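Sestine hand-held gripper kit: worth it for home data recording?

pebblewick
Mar 24, 2024
Hello all, long-time reader, hardly ever post. I've had the Sestine kit on loan from Derness for 20 days now and promised a few of you I'd write it up. You get a pair of hand-held grippers with the ribbed blue pads, the charger, and a folder of household jobs to work through. I've been doing the cloth ones on the dining table, mostly towel folding, and I have to say I've rather enjoyed it (my other half thinks I've gone soft in the head!).
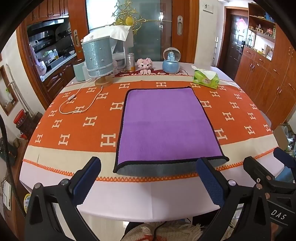

Purple towel laid flat, grippers at the near edge.

The pads are the best bit. They pinch a thin hem far better than the old Mumard ones I had in December, which slid off anything with a bit of nap to it. My wrists do start to grumble after 51 folds, mind you.

tallow_and_twine
Lovely write-up, thank you. I'm going to disagree on the pads though, sorry! Mine are fine on towels but hopeless on shirt cuffs, and I ended up going back to the Mumards for anything small. Do you always fold on top of another cloth? I find the one underneath comes up with it.

pebblewick
Mostly, yes, and it does catch now and then. I come in at a lower angle and go slowly, and that seems to help. Haven't tried cuffs, so I'll take your word for it.

Phí_fan7
Can't agree it's good value, I'm afraid. The loan is kind enough, but buying it outright is a lot of money for something you'll use 2 evenings a week, and Derness took 7 days to answer my email about a loose pin. The Phí set is lighter and does the same job.

tallow_and_twine
Lighter, yes, but I never could get on with the handles on the Phí, they're made for someone with enormous hands. Pebblewick, would you have a go at a pillowcase next and let us know?

pebblewick
Will do, there's a pile of them in the airing cupboard waiting for me.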